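Footfall and Quiet: what people in Pivdale do with their hallways

Project report, Housing and Everyday Life module
Sunday, November 1, 2020

Why I picked this

I grew up in a flat where you could hear the neighbour's kettle click off, so when we were told to choose something to do with noise in the home I didn't need long to think. My first idea was to look at traffic, but half the group was already doing traffic, and I'd much sooner talk to people about their slippers. So this report is about footsteps – who hears them, when, and what people put on the floor to deal with them.

What I did

I put a paper form through every door in the Tomine building and the two terraces behind it in Pivdale. That was 69 forms, and I got 38 back, which my tutor thought was pretty good for a form with no prize draw attached. I also borrowed a Tamon sound meter from the department and took readings in four flats while a friend walked up and down upstairs in ordinary shoes, then in socks. The meter logged 2161 readings altogether, and I typed far too many of them in by hand before I found the export button.

The form had a map of the home on the back where people could shade in the noisy bits. I nearly left that off to save paper and I'm so glad I didn't, it was the best part of the whole thing! People drew arrows, wrote times of day, and one person shaded in the entire ceiling and pressed so hard the pen went through.

What came back

Hallways got more shading than any other room. I had expected bedrooms. When I looked at the flat plans it made more sense, as the hallway in the Tomine building runs right over the living room of the flat below, so every trip to the loo goes over somebody's head while they're watching telly.

Shoes mattered a lot in the readings, though in one flat socks and shoes came out nearly the same. That flat had a thick underlay and the people in it had been there for years. They told me they'd bought the underlay from Mujić, the flooring shop by the station, after a row one December about a child's new roller skates.

Most people who had done anything at all had gone for a rug. Hardly any had asked their landlord for help, and a few wrote that they didn't know you could.

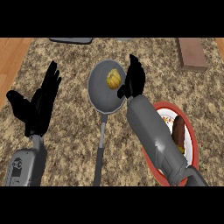

The other thing that kept coming up was time of day. A noise that people didn't mind at six in the evening got three exclamation marks at six in the morning, and my meter had no way of showing that. I took all my readings in the afternoon, when the stairs were quiet and I didn't have lectures, so they don't say much about early mornings.

What I'd change

I'd ask how long people had lived there, on the form and in plain words. I only found out by chatting on doorsteps, and those chats aren't in my tables. I'd also use the same walker each time – my friend had a cold for the last flat and another friend stepped in, who is a good deal heavier on his feet.

The filled-in forms and the full table of readings are in the folder I handed in with this report. The maps are at the back, in door number order.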